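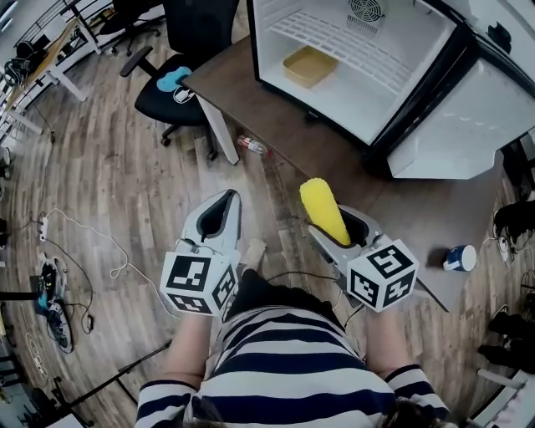 3. Placement and use of compact refrigerators

The metered data set out in the previous section give the load of each residence as a whole and cannot be used to separate one appliance from another. To estimate the part of the night-time load that comes from small refrigerators, we combined plug-level readings from Preton and Birar with a written survey of residents in all four buildings. The survey was handed out in November and asked where the unit stood, what was usually kept in it, whether it was ever switched off, and whether the resident also used the shared kitchen on the same floor. A total of 1446 forms were returned in usable condition. Forms that gave no room type were set aside and are not included in the figures that follow.

3.1 Where units are placed

Room layout had a stronger effect on placement than the age or size of the unit. In Preton and Birar, where the rooms have a long desk fixed under the window, the desk top was the most common location. In Achterberg the desks are shallow and most residents put the unit on the floor beside the wardrobe. Badden has an open shelf below the desk in every room, but the shelf is closed on both sides and at the back, and units placed there had the poorest air flow of any group in the study.

A compact refrigerator on a desk top, as in Figure 3, usually has free space above it and on at least one side. The colour and finish of the cabinet made no measurable difference to energy use. Distance from the wall did. Where the rear of the unit was pushed hard against the wall, the compressor ran for a larger share of each hour than in units of the same model with a clear gap behind them. The effect was greater in rooms with the heating turned up and nearly vanished in rooms where the window was kept partly open overnight.

3.2 Door opening

Door opening was logged with a magnetic switch at intervals of 300 seconds. The interval was chosen to match the plug meters, and it means that two short openings close together are recorded as one. We therefore treat the door data as a measure of how the use is spread over the day and make no claim about the number of openings. Use was lowest before seven in the morning and rose through the late afternoon. On Saturday the pattern moved later by several hours in all buildings except Achterberg, where the shared kitchen closes early at the weekend.

Long openings were less common than expected from earlier work on family kitchens. Small units hold little, and residents tend to know what is in them. The volume of air lost when the door is opened wide is also small. Most of the extra load after a long opening came from warm food and drink being put in, as shown by cabinet temperatures that stayed high well after the door had been closed.

3.3 Residents' accounts

Interviews were carried out by Myrtle Strickland at Preton and Birar and by Xiomara Mbeki at Achterberg and Badden, using the same question sheet. Residents gave three main reasons for keeping their own unit: food going missing from the shared kitchen, the walk at night, and the need to store medicine. Few had considered the cost, as power is included in the rent at every site. Several had received the unit from a previous tenant and did not know its age.

Noise was raised more often than any other fault. Residents who slept within reach of the unit were more likely to switch it off at night, and those units showed a sharp peak in load after being switched back on. The saving over the full day remained positive but was modest. Defrosting was seldom done during term. In Badden, ice build-up was noted in most of the units inspected, and the thicker deposits were found in units whose door seals had hardened or split.

3.4 Limits of the method

The plug meters have a lower limit of 3 watts and record standby loads below that level as zero. Readings above 900 watts were removed, as no refrigerator in the sample could draw so much and such values point to a kettle or heater on the same power board. Both steps lower the total slightly. The survey relied on residents' own reports, and units kept without permission at Achterberg are likely to be under-reported.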